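Workshop notebook: bat and ball room, entry on the heritage match

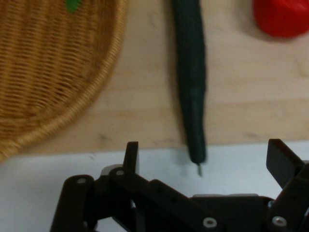 Jomthorpe, 28 Jul 2024

The heritage baseball match at Prelter Oval concluded this afternoon before a paid attendance of 3,534. The following notes concern the equipment and are entered for the use of colleagues preparing next season's fixture.

Reproduction bats. Four were turned to the old club pattern in May, with the thicker handle and the slight taper at the knob. The heaviest went out at 40 ounces and was little used, as most batters returned it to the rack after a single turn at the plate. One bat (Cervantes blank, second billet) opened along the grain above the label in the fifth inning and was withdrawn. The break follows the slope noted at turning. That billet should have been rejected, and the slope limit on the bench card is to be tightened accordingly.

Balls. Laced to the older seam height, all from the Nestska leather. Weights taken this morning were within the league tolerance. The colour of the hide darkened more quickly than expected and the umpires asked twice for a change of ball in the late innings, when the shadow of the grandstand had reached the mound. Paler leather has been requested for the next order.

Uniforms. The flannel jerseys were issued at the pre-match weight and drew complaints from the pitchers regarding the shoulder seam. The pattern is faithful to the club's surviving jersey — the sleeve is set very square — and the organisers do not wish it altered. A gusset under the arm would not be visible from the stands. To be raised with the supplier.

Field. The batter's box was measured at the old dimensions and rechalked after the third inning. The distance from the plate to the left field fence is 248 feet on the line, which remains short for a live ball. Two home runs were hit there, both by the visitors.

Outstanding: job 131 (catcher's mitt, relacing) was not finished in time and the modern mitt was used. Lacing is cut and on the bench. Bat rack hinge still loose.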